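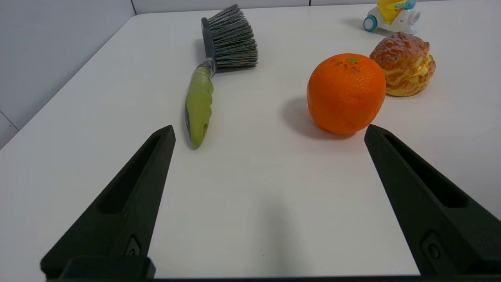
Week 13 notes: pricing and margins for a small shop. Start with fixed vs variable cost, it's on the final. Fixed = rent, insurance, the light bill, same whether you sell one item or 500. Variable moves with each sale. Furniture counts as fixed too, so a plain white table against a gray wall goes in the first column, you buy it once. Spread the cost over its useful life (depreciation, ch. 4).

Case: Jistora, housewares. Monthly fixed cost $1,499. Average margin per item $13. Break even = fixed / margin, always round UP. Do it by hand frist, then the spreadsheet.

Mixed baskets are harder. A brush and a mandarin don't carry the same margin, and the fruit spoils. Use a weighted average, weights = share of units sold.
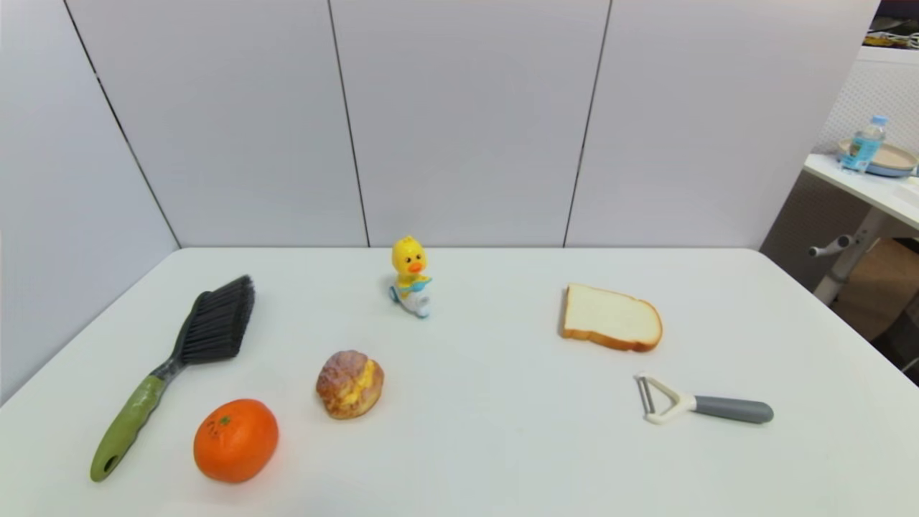
Bustamante, course instructor, Intro to Retail Math

Markup is on cost. Margin is on price. Half the class mixed these up in March. Cost $216, price $500: margin is 284/500, markup is 284/216. Write down which one you are using, every time.

Discounts come off price, so they eat margin fast. See Skistar problem, end-of-season sale. Bring a calculater, no phones.

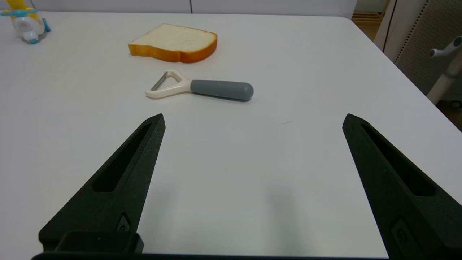 Homework

Skistar problem, all parts. Show work.

Shares 13 | Comments 0

Hurnarau Learning Center | Contact | Back to top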